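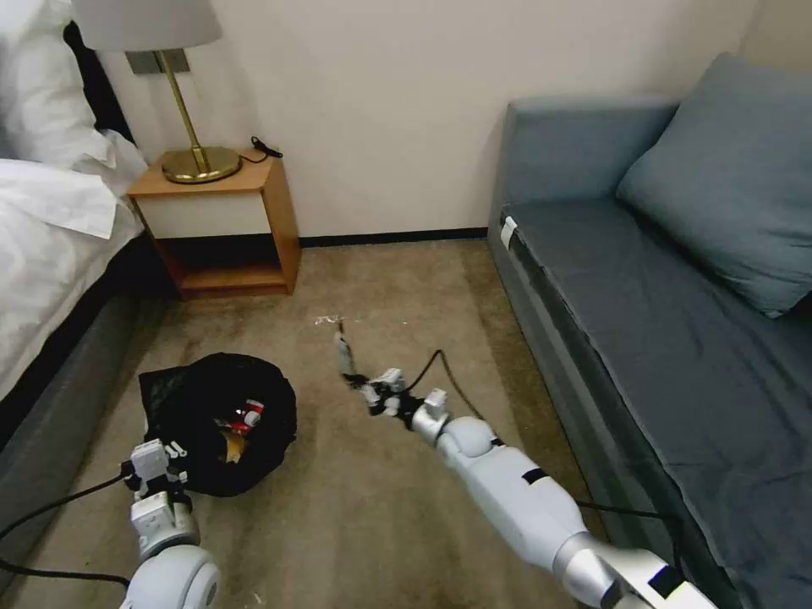
Fig. 4. Nightstand beside the bed, with lamp. Lower shelf left clear.

4. Setting Up the Bedroom

Read Section 3 (Front Door and Keys) first. If you are reading this in the bedroom with your coat still on, you skipped it, and the alarm panel will shortly let you know.

This section covers the Waria bedside clock, the Dravon window fan and the heating. It applies to all of our one-bedroom rentals in Illport. The furniture varies a little from place to place. The clock, regrettably, is the same everywhere.

4.1 Before you start

You will need the clock, its power adapter and the two spare batteries, all of which live in the zip bag in the hall closet. The bag also holds a small key that fits nothing. Please leave it there.

4.2 Setting the clock

1. Put the clock on a flat surface within reach of the pillow, but not so close that you can hit it without waking up.

2. Plug the adapter into the clock first, then into the wall. The other order works too, but the clock greets you with a beep that the people downstairs have asked us to mention.

3. Hold down SET until the hour blinks. This takes 3 seconds. It will feel longer.

4. Press UP to change the hour. There is a DOWN button as well. It also goes up.

5. Press SET once to move to the minutes and once more to finish. If you overshoot, go all the way around again. Most people get it on the second lap.

6. Slide the switch on the back to ALARM ON or ALARM OFF. Check it with your thumb before going to sleep. The previous guest's 4:45 fishing trip may still be in there.

Note: The clock doesn't adjust itself for daylight saving time, whatever the sticker says. We change it when we can get to it. A guest staying in August once kept winter time for a full week and told us she had never felt so rested.

Caution: Don't put in the batteries while the clock is plugged in. It resets to midnight and forgets everything you taught it.

4.3 The window fan

The fan fits in the lower half of the window and has two speeds, Low and Airport.

1. Raise the window all the way and set the fan on the sill with the grille facing the room.

2. Pull out the side panels until they touch the window frame. The left panel sticks. Wiggle it. Do not use a butter knife. We have lost several that way, and one of them is still inside the fan.

3. Lower the window onto the top of the fan until it sits snugly.

4. Turn the dial to Low. Wait a minute before deciding it isn't working.

Caution: Take the fan out before it rains. The forecast for Illport usually says it won't, so go by the sky over the harbor.

Note: The EXHAUST setting blows air out of the room. It is excellent after burnt toast and useless for cooling a person.

4.4 Heating

The heating is run by a Mohammadi wall thermostat in the hallway, and the bedroom gets whatever the hallway thinks is fair.

1. Tap the screen to wake it.

2. Use the arrows to pick a temperature. Setting it to 80 doesn't heat the place any faster. It only means that you wake up at two in the morning in a sauna.

3. Press HOLD if you want the setting to stay put. Otherwise the thermostat goes back to its own schedule at 10 p.m., and its own schedule is chilly.

4. Keep the bedroom door open for the first hour. After that, suit yourself.

Note: A ticking sound from the pipes is normal. A hissing sound is not. Turn the heat off and call.

4.5 If something goes wrong

Clock shows 88:88: Unplug it, count to ten, plug it back in, and begin again at step 3.

Clock shows nothing: Try another outlet. If it still shows nothing, use your phone like everyone else and leave us a note.

Fan rattles: See butter knife, above.

Thermostat says LOCKED: Hold both arrows together until the padlock goes away. Small children are very good at turning this on.

Spare blankets are on the top shelf of the hall closet, behind the iron. For anything not covered, call Gerasimos Zacharopoulos at the number on the refrigerator. He picks up until nine in the evening, and after that only for water, smoke or lost keys.

Section 4 last revised November 29, 2025. Replaces the laminated card, which was wrong about the DOWN button.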